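2025-03-20

## Linodano is finally doing lunch

I walked past Linodano on Tuesday, saw the lights on at noon, and did a full U-turn on the sidewalk. If you've been following along, you know I've been whining about their dinner-only hours pretty much from the day they opened. Well, whine no more! Lunch service is on, Tuesday through Saturday, and I've already been twice.

The menu is short: four sandwiches, a soup, and a plate of whatever pasta the kitchen feels like making. I went with the roast pork on my first visit, and wow, it's a big one. The bread has a proper crust (the kind that leaves crumbs all over your shirt), the pork is juicy and sliced thin, and there's a pile of bitter greens in there that keeps the whole thing from getting too rich. I'd have liked a little more of the garlic mayo, but I'm a person who always wants more garlic mayo, so take that with a grain of salt.

Second visit was the eggplant. It's good! It's softer than I wanted -- a few of the slices had gone a bit mushy in the middle -- but the tomato sauce is the same one they use at dinner, and I could eat that with a spoon. A friend got the soup, white bean with a lot of rosemary, and wouldn't give me more than one bite.

Reynaldo Enriquez, who runs the kitchen, told me they'd been planning this since last July and kept pushing it back while they looked for another line cook. They've got one now. He also said the pork goes in the oven the night before and they make enough for 45 sandwiches a day, and when it's gone, it's gone. On Wednesday it was gone by 1:15, so don't dawdle.

A few practical bits. There are no reservations at lunch, you order at the counter, and they bring it out to you. I waited nearly 30 minutes on Wednesday, which felt long for a sandwich, though the room was packed and it was only their second day. Tuesday was much quicker. Seating is the same as at dinner except for the two window stools, which I'm pretty sure are new and which I'm already calling mine. They do takeout, but I'd eat the eggplant there. That bread isn't going to survive a 20-block trip in a paper box with hot sauce on it.

I asked about the lemon cake from the dinner menu and got a "maybe in a couple of weeks." For now the only dessert is a chocolate cookie with salt on top. It's fine. Get it warm if they've just pulled a tray, otherwise skip it and walk over to Soriano for a scoop of the pistachio.

Would I go back for the pork? I'm probably going back Saturday. I still want to try the tuna, and there's a mushroom one I keep hearing people order right in front of me. The daily pasta was a ricotta gnocchi both times, and if it's still gnocchi on Saturday I'm going to cave.

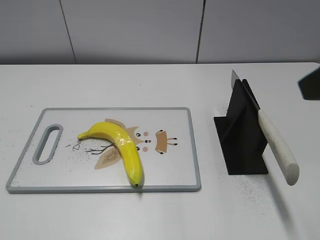

## Also around the neighborhood

Nosto has moved its weekend opening up to 9, so you can get the cardamom buns before the farmers market. They're still closed Mondays. The coffee is the same as ever, meaning strong, and they've brought back the big mugs for people who stay in. I had two buns and I'm not sorry.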